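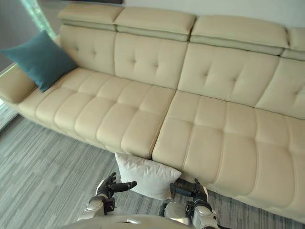
The sofa, cream leather, seams and tufting and all.

Tonis: a sofa upkeep log
README and data card, November version

What's in this folder

Tonis is a log of looking after one big cream leather sofa and the bits of room that go with it: the carpet along the front edge, the pillows, the chair, the gaps where things go missing. I started it as a paper list on the side of the fridge and it grew until I typed it up one Saturday and felt I might as well share it. If you own anything pale and padded and you share it with people who eat toast, you may get something out of it!

There are 112 rows. Each row is one job done on one part of the furniture, so a single go round the room usually makes several rows. I've grouped them into 31 sessions. A session is any stretch where I got the cloths out and put them away again, however short, and a few of them are very short indeed.

The files

tonis.csv is the main thing, one row per job.
parts.txt is my list of part names, with a line on what I mean by each.
kit.txt says what I used and where it lives.
notes.txt is the long rambling one. Skip it unless you want to hear about piping cord.

I also keep a separate folder called Pop for everything to do with the dining chairs, which are fabric and want completely different treatment. Please don't merge the two. I tried, and the column for "wiped" ended up meaning two things at once.

The columns

There are 8 columns in tonis.csv.

session: a number from 1 to 31.
part: taken from parts.txt, so "headrest", "back", "seat", "arm", "front edge", "under", "pillow", "carpet" or "chair".
side: left, middle or right as you stand facing the sofa. I changed my mind about this early on (it used to be as you sit) and I've gone back and fixed the old rows, but shout if you find one that looks the wrong way round.
job: dust, crumbs, wipe, dry, condition, plump, shift or check.
kit: what I used, short names only.
minutes: to the nearest minute by the kitchen clock. Blank if I forgot to look.
mark: yes or no, for whether I saw a mark before starting.
remark: free text, sometimes sensible.

On the part names

The headrests get their own name even though you could argue they belong to the back. They adjust, and that means there's a crease between the top pad and the band beneath it where dust settles in a line. I treat the pad and the crease as one job. If I only did the pad I've put "pad only" in the remark, and I'm a bit ashamed of how many of those there are.

"Back" means the tufted cushions. The stitching crosses and pulls in at little buttons, and every button sits in a dimple, and every dimple collects something. A flat cloth goes straight over the top of a dimple and leaves it exactly as it was. I use a soft dry brush first, working from the top down so I'm not knocking dust on to a seat I've already done, then the cloth wrapped over one finger.

"Seat" is the quilted part. The blocks puff up between the stitched channels, so the channels are where the crumbs end up. I go along all the channels in one direction, then across all of them in the other, and I try to resist doing each block as a little square. It looks thorough but you push the crumbs from your square into the next one and back again.

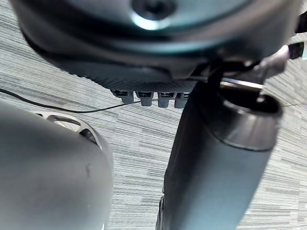 After the channels I do the long seam between the two seat sections, and I log it as "seat, middle" so it doesn't get lost. It's the deepest gap on the whole thing. Hair grips, a tea bag wrapper, the lid of a felt pen, somebody's boarding pass from a holiday years back. I open it gently with the flat of one hand and work along it with the other, from the backrest forwards. No rulers, no knitting needles, nothing with a point. I did use a butter knife in session 4 and there's a remark about it that I've left in as a warning.

"Front edge" is where the seat rolls over and runs down towards the floor. Calves and heels rub against it all evening and it goes grey before anything else does. It's also the part that visitors see first, sadly for me.

"Under" is the thin dark line where the leather stops and the carpet begins. I can't get beneath the sofa without a second pair of hands, so mostly "under" means I've gone along the join. Rows where the sofa was properly moved say "shift" in the job column.

The chair

It's cream leather too, glossy and padded, and I nearly left it out. I'm glad I didn't, though it has far fewer rows and I wouldn't draw much from them. It gets sat in by one person, mostly in the same position, and the wear is all on the seat. The sofa gets sprawled over by anyone passing. If you want to compare the two, use rows with the same job and be kind about it.

How a session goes

I don't follow the same order every time, but this is the order I mean to follow. Pillows off first, and anything draped over the arms. Then dry work everywhere: headrests, backs, arms, seats, front edge. Then the carpet along the front. Then a damp wipe in the same order, a dry cloth straight behind it, and pillows back on once I've got bored of waiting.

The carpet goes in the middle on purpose. I used to leave it till last, and then I'd be kneeling in crumbs while I wiped the front edge, and the knees of my trousers would take them for a walk round the house.

A full go takes 20 minutes if I've kept on top of it. When I haven't, it takes as long as it takes, and you'll see the minutes column wander off in the weeks when we had people staying.

What I use

A soft brush with long bristles, which I got from Jemell with the sofa and which I like better than anything I've bought for the job afterwards. Plain white cotton cloths, cut up from a sheet. White matters: if dye is coming off anything, or dirt is still lifting, you can see it on the cloth. Lukewarm water, cloth wrung out hard. The leather conditioner that came in the Vilside care box, used seldom and thinly. Once, before I knew better, I put on a generous dollop and spent an evening buffing it back off while everyone sat on the floor (session 9, please enjoy the remark).

I don't use baby wipes, washing-up liquid or anything that smells of lemons. Lots of people do, and their sofas may be fine. Check the label on your own.

Things to watch out for in the data

I wrote it all down myself, so "mark: yes" depends on my eyes and on the light. Evening sessions have fewer marks. I don't believe the sofa was cleaner in the evenings! Low lamps hide a lot on cream leather, and morning sun from the side shows every smear I left the day before.

Minutes for "dry" are patchy. I tend to wipe and dry as one movement and then guess how to split it, so add the two together if you're using them.

"Plump" only applies to pillows, apart from two early rows where I've put it against the back cushions. They don't plump. They're stitched down. I was having a hopeful day.

Some remarks mention blankets and coats, which have no part name of their own. I haven't tidied those up and I don't plan to.

Pillows

The pillow rows cause more letters than all the others put together, which surprised me. I keep them off the leather during a session and put them back in the corners, with the zip facing down so it can't scratch. White covers go through the wash on their own. I don't log the washing, only the plumping and the putting back.

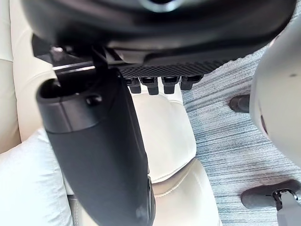
A reader wrote to me that the pillows ought to have a side column of their own, one for each face, and that turning them over should count as a job. Her reasoning was that a pillow left the same way round for weeks gets a dull patch where heads rest on it, and that on cream leather the dull patch ends up on the sofa as well. I think she's right about the turning. I've added "turn" to the list for the next version, and until then you'll find it hiding in the remarks as "flipped".

Using it

Take it, change it, rename the columns if mine annoy you. If you add your own rows, please start your session numbers at 100 so we don't get them tangled, and say what your sofa is made of in the first remark. A corduroy one would be lovely to see. I'd like to know how other people manage the channels.

Changes since the last version

Left and right now mean facing the sofa throughout.
"Arms" is now "arm", to match everything else.
Took out a row about the rug in the hall, which had nothing to do with any of this.
Fixed the spelling of conditioner in most places.

Still to do

Fill in the blank minutes for sessions 12 and 13 if I ever find the back of that envelope. It's probably down the middle seam.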